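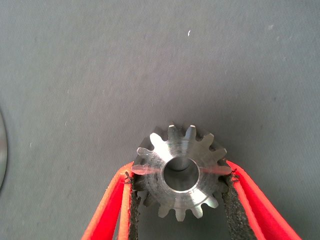

It is the position of this blog that a small mechanism deserves the same orderly treatment as a large one. The present entry concerns the plate-and-gear assembly that has occupied my workbench on and off since October, and in particular the two matters on which I have received the most correspondence: the care of the spur gears and the choice of the cloth beneath them.

Readers of earlier entries will recall that the assembly came to me as part of the Skovine, a demonstration drive formerly used in evening classes. The Skovine arrived in a biscuit tin with no drawing and no parts list. The plate is a flat silver disk with a round hole through the middle, and the gears sit on upright pins. Everything else that follows is a matter of patience and good light.

Each gear is inspected before fitting. I hold it face-on to the lamp and turn it slowly, looking for burrs between the teeth and for grit in the bore. Fine circular machining marks are of no concern and should be left alone. A previous owner of another set, the Rivas, had polished the faces until the teeth lost their edges, and that set has never run quietly since. A soft brush and a dry cloth are sufficient for ordinary cleaning. Should a burr be found, it may be taken down with a fine stone, with two light strokes and no more, after which the gear is brushed again and returned to the inspection lamp.

The question of cloth is a longer one. I worked for years on bare wood, and small parts rolled. I then tried a rubber sheet, which held oil and could not be washed. A gray cloth is now my standing arrangement. It stops a gear where it lands, and a bright tooth shows well against it. Its principal fault is lint. Pale specks collect in the weave however often the cloth is shaken, and a single thread drawn into a bore is enough to make a good gear feel stiff on its pin. 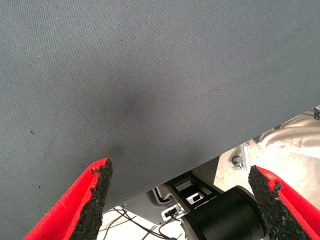
Should the cloth be ironed before use? It need not be, provided the folds lie flat enough that the plate does not rock when it is pressed at the edge.

I wash mine separately from household laundry, without softener, and dry it indoors on a rail. Before each session I go over it with a strip of wide tape wrapped around the hand – the lint rollers sold for clothing do the same work at greater expense. The cloth is then laid with its worst crease away from the plate.

Fitting proceeds as follows:

1. Set the plate down with the pins upright and confirm that it lies flat.
2. Wipe each pin from the base upward with a dry cloth.
3. Lower the first gear squarely onto its pin. If it binds, lift it off and begin again. It is never to be pushed.
4. Turn the gear by one full revolution with a fingertip.
5. Bring the second gear down slowly and allow the teeth to find one another.

The waiting gear is kept on the cloth to the left of the plate, that being the side from which I work. This is a personal convention and may be reversed.
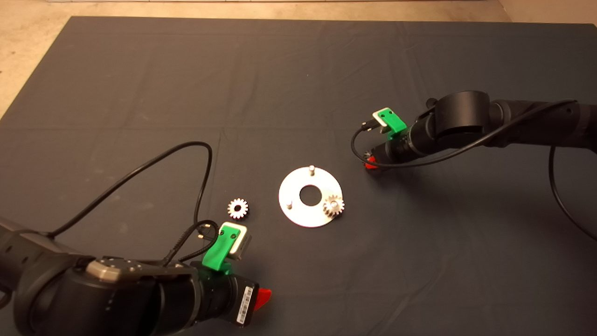

Dalal Boutros writes that she prefers to seat every gear loosely before checking any of them for free movement, on the grounds that a tight fit is easier to find when the whole train can be turned together. I have given her method a fair trial on the Skovine and on the older Dumar set. It is quicker. When something binds, however, one must remove several parts to discover which is at fault, and I have returned to fitting them singly. Her suggestion of a pencil mark on one tooth, so that a full turn can be judged by eye, has been adopted here with thanks.

A further letter, from Yolanda Quintana, raised the matter of lubrication. My practice is to complete the first assembly entirely dry. Oil conceals a poor fit, and it also carries lint from the cloth to the bore with great efficiency. Once the train has been turned by hand and found satisfactory, the gears are lifted off in reverse order, a trace of light oil is applied to each pin, and the gears are replaced.
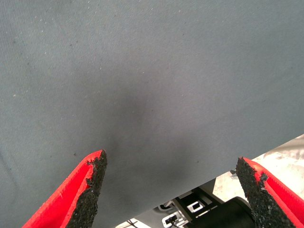 The oil itself should be applied with a pin or a fine wire, well away from the cloth. I use the lid of the biscuit tin for this purpose. Any drop that does reach the fabric should be blotted at once and the cloth changed before the next gear is handled, as an oiled patch will gather dust for as long as it remains in service. I keep a second cloth folded in the drawer for this reason, and it has been called upon more often than I would wish.

The Sketov, a larger train than any described so far, is next in line for the bench. Correspondence on the removal of old varnish from brass would be welcome in the meantime – the two bearings on that set are thick with it, and I have not yet settled on a solvent.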